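Orathai Chantharasri
@orathai_fixes
August 1, 2019

Small bathroom, gray marble-pattern floor tile, dark edge strip. A thread on clearing and cleaning a floor this size in a sensible order. 1/13

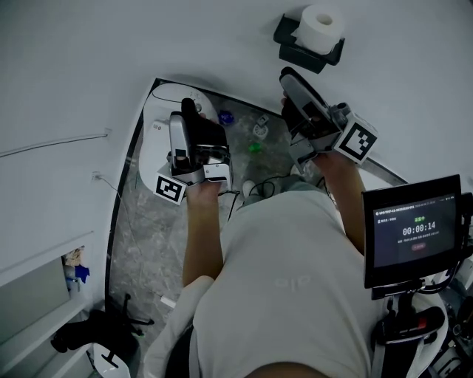

2/ The order is: pick up, dry sweep, edges, field, toilet base, rinse. Most people start with the mop and then work around whatever is on the floor. That takes longer and leaves a ring of dirt around every object.

3/ Pick up first. All of it, including the small stuff. A bottle cap under a mop head gets pushed to the wall and stays there until December. Anything small and loose near a drain goes in a tray before any water comes out.

4/ I use two trays. One for things that go back in the bathroom, one for things that don't. No third tray for "not sure." If I'm not sure, it leaves the room and the owner can argue for it later.

5/ Lid down before you start. Things get knocked, and a closed lid is cheaper than a rubber glove and a bad mood. Same goes for the paper: if the roll is in an open holder, take it off and put it outside. Wet paper on tile turns to paste.

6/ Dry sweep next. Hair and lint come up easily dry and badly wet. I use a short hand brush, a Wivel, bristle length 26 mm. Longer bristles flick the dust behind the toilet, where you then have to go after it.

7/ Edges before the open floor. With a dark strip around pale tile, the strip hides dirt and shows limescale, so you have to check it with your fingers. Run a damp cloth along it in one direction. Fold, turn, repeat.

8/ Marble-pattern tile is its own problem. The printed veining looks like a hair and a hair looks like veining. Put a flashlight flat on the floor and look along the beam. Real debris throws a shadow, print doesn't.

9/ Cleaner: pH neutral for the floor. Acid descaler only on the spots that need it, and test a corner if you don't know what the tile is. Real marble etches. I've seen a floor in a rental in Dunwood with a perfect dull circle where someone set down a dripping bottle.

10/ Toilet base last, with its own cloth. That cloth does not go back to the floor. If the toilet has a control panel on the side, wipe the panel with a wrung-out cloth and never spray it directly. Liquid gets in around the buttons.

11/ Raised platforms and ledges: wipe these before the floor, top to bottom as usual. I left them out of the list in 2/ and Somkiat Ruangrit has already pointed that out. Corrected order: pick up, ledges, dry sweep, edges, field, toilet base, rinse.

12/ Danica Dvořáček asked about drain covers. Lift it, rinse it in a bucket, wipe the seat it sits on, put it back the same way up. If it rocks after that, there is grit under one side - lift it again. Don't seal it down with silicone. You will want it open someday.

13/ Rinse with plain water, barely damp, then dry the tile with a microfiber towel. Air drying leaves spots if your water is hard. Mine is, so I dry everything, including the strip. Grout is a separate thread, probably next week.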